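The library in Stallurton should stop charging the chess club for the back room

For six years the Stallurton chess club has met in the back room of the library, and for all but the last of those years it met there at no cost. Under the new schedule of hall and room charges it pays the community rate, which is $45 a night. I think that's a mistake, and I want to set out why, including the parts of the argument that go against me.

I should say that I play there. I'm not very good. I learned from my uncle at a kitchen bench in Avcombe when I was nine, gave it up at fifteen and took it up again after I retired from the water board. I have no position in the club and don't want one.

The council's case is easy to put. Rooms cost money to light, clean and insure. Other groups pay. The quilters pay, the Spanish conversation group pays, and the tenants' association paid for two winters before it moved to somebody's garage. If one group is let off, the others will ask for the same favour, and they'd be right to ask. Rizwan Cassim, who runs bookings for the library, put this to me in a fair and patient way when I went in to complain, and I didn't have a good answer for him on the day.

I've had a few months since then to come up with one.

The first thing is that the back room isn't in demand at that hour. I went through the booking sheets on the noticeboard from February to August, and in that stretch the only other evening user was a tax help session in July. The lights in the building are on until nine regardless, and the desk is staffed. The extra cost of having people in the back room is the cost of wiping down some tables, which the players do themselves. A charge makes sense when it rations something scarce or pays for something used up. I can't see that this one does either.

The second is about who comes. When the club met for free, people drifted in. A man waiting for his daughter's swimming lesson across the road would sit down for a game. Kids doing homework in the main room would hear the clocks and put their heads in. Since the charge came in, the club has had to ask for a subscription, and a subscription means a list, a form and a tin by the door. Regular members pay it without much fuss. The drifters don't, because people who have come to look at something for ten minutes won't fill in a form first. The club still has its core of strong players. It has lost most of the weak and the curious, and those are the people a public library is supposed to be for.

Hashini Kanagaratnam teaches the juniors, and she sees it from the other end. Her son Ashraful came up through the old free evenings and now plays for the region. She told me she would never have signed him up for a chess club at seven, as he hadn't shown any interest in it. He was in the library for a book about sharks. 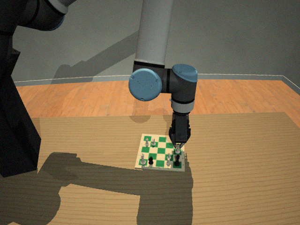 Couldn't people simply play online at home and leave the room to someone else?

Many of them do play online, and the club should be glad of it, but a screen doesn't do what an evening across a table does. Online you are matched with a stranger of your own strength, the game ends, and the stranger is gone. At the club you lose to somebody who then turns the board around and shows you where it went wrong. Most of what I know about the game I learned in those five minutes afterwards.

There's also the plain matter of company. I don't want to oversell this. Chess players aren't all lonely and the club isn't a clinic. But a quiet activity with a clear purpose suits a certain sort of person who would never turn up to a morning tea. You can sit opposite someone for an hour and a half, say four sentences, and go home having spent the evening with another human being. Brendan Mulcahy moved here after his wife died and knew no one in town. By his own account he played at the club for most of a year before he had what you'd call a conversation with anyone. Now he drives two of the older members home. I doubt he'd have come to anything that was advertised as a way of meeting people.

Some of the claims made for chess do the cause no good, and I'd like to see them dropped. The club's letter to council said the game raises school marks and keeps the mind from failing in old age. I have read a little on both and I'm not persuaded on either. Children who play chess may do well at school because they're the kind of children whose parents drive them to chess. As for old age, I have watched a man who played beautifully for decades lose the thread of the game over three years, and having played all his life didn't save him. If we rest the case on marks and memory, then somebody at council will look into it properly, and we'll deserve the result. It's enough that the game is worth playing and that people like to play it together. We don't ask the cricket nets to prove they improve anyone's spelling.

Tudur Hopkin disagrees with me about the charge, and he's the best player we have, so I'll give his view its due. He thinks paying has made the club better. People who pay turn up on time. The games are more serious, the phones stay in pockets, and the team has moved up a division. He played in a club above a bakery when he was young, where you paid at the door every week, and he says it bred strong players because nobody wanted to waste the money. I believe him. If the purpose of the club were to win the division, I might agree with him too. But he could hire the upstairs room at the Samarakoon restaurant for that, and it has better chairs.

Then there's the question of the other groups, which was Rizwan's strongest point. My answer is that they should be let off as well. I'd have the library offer the back room free in the evening to any group that meets three conditions: its doors are open to whoever walks in, it doesn't sell anything, and it leaves the room as it found it. The quilters would qualify. So would the Spanish speakers. A company wanting the room for staff training would pay, and could be charged a good deal more than it is now. If two groups want the same hour, they can take turns, as adults generally manage to do.

The money involved is small. I asked for the figures and was given them without any trouble, which I appreciated. Community groups between them brought in less last financial year than the library spent replacing the front mat and fixing the automatic door. I don't say that small sums don't matter. I worked in a public utility and I know how they add up. But collecting this one takes staff time, invoices, reminders and at least one long conversation with me, and none of that appears in the figures.

I've heard it said that people don't value what they get for nothing. It's a common remark and I don't think it holds up. People value the river path and the war memorial gardens. They value the library itself, where they can take home a stack of books every week without opening their wallets. When the council proposed closing the Avcombe branch, 99 people wrote in, and not one of them had ever paid to go through the door.

The schedule of charges comes up for review again in the spring. The form for comments is at the front desk, on the left, under the bus timetables, and it takes a few minutes to fill in. You can also hand in a letter. I've put in mine, and Hashini has put in hers. Tudur says he's writing one for the other side, and I've offered to drop it off for him on my way past.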